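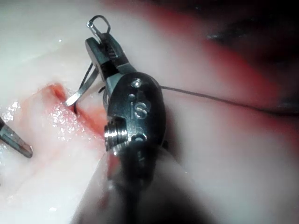 276 words · 2 min read

Stitches, up close

I've been meaning to write a little something about suturing for ages, and a rainy Sunday finally gave me the push. If you found your way here from my knitting pages, hello, and yes, I do see the connection! Thread, tension, a good sharp point and a lot of patience.

So, needles first. Suture needles are curved, and the first time I tried one on a practice pad at home I kept pushing it straight, like a darning needle, and tore the pad to bits. You have to roll it through with a turn of the wrist so it follows its own curve. I love how much the metal shines in this one, and how the point is already going into the reddish edge of the cut with the dark thread hanging nearby. The little grooves near the tips of the jaws are lovely too (I do have a soft spot for a well-made tool).

My own kit is nowhere near as smart. I've got a Driltari needle holder that pinches my thumb, and a Jarora practice pad with 7 cuts moulded into it, of which I've completely worn out 4. The pad smells of bicycle tyres and lives in the biscuit tin.

Then there's the thread, which has ideas of its own. I lay a loop down, look away for a second and it's wandered off and hooked itself on something.
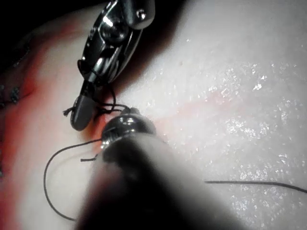
Black is so much easier to follow than the pale stuff I bought first, which I kept losing against the pad. For knots I wrap the long end round the jaw, reach through for the short tail and draw it down gently. Leave yourself a decent tail! Mine used to slip straight back out of the loop, and on a bad evening it can still take me up to 5 goes to get one to sit flat.

Next I'll be trying the softer pad from Oditz, and I'll put up a few of my own wonky rows once I've found the lamp.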